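So I finally caved and bought the Treron fabric shaver, after a whole winter of picking at my sweaters with my fingernails (and once, I'm ashamed to say, with a disposable razor). It was 143 kronor on the Kauppinen site and I had a coupon, so shipping came out free!

First impressions are good. It's light, it sits nicely in the hand, and the little lint cup twists off without spraying fuzz all over your lap, which my old Trenetti did every single time. I started with a gray cardigan that had gone completely bobbly under the arms, and two slow passes later it looked like something I'd wear to work again. It's loud, though. My cat left for the bedroom and stayed there until dinner.

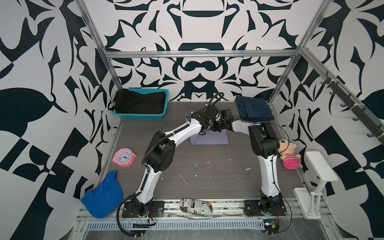
Evaristo Sala wrote to me that his chewed a hole in a merino scarf on the first go, and that I should always lay the knit flat and pull it snug before switching on. Good tip, and I've been doing that ever since. No holes so far, but I do stay well away from seams and buttons.

The battery is my one real gripe. It fades fast on thick wool, and I had to recharge halfway through a blanket. The Wirkora one my sister has keeps going much longer, but it costs 383 and weighs a ton. For sweaters and socks I'm sticking with the Treron. Next up is the couch, wish me luck!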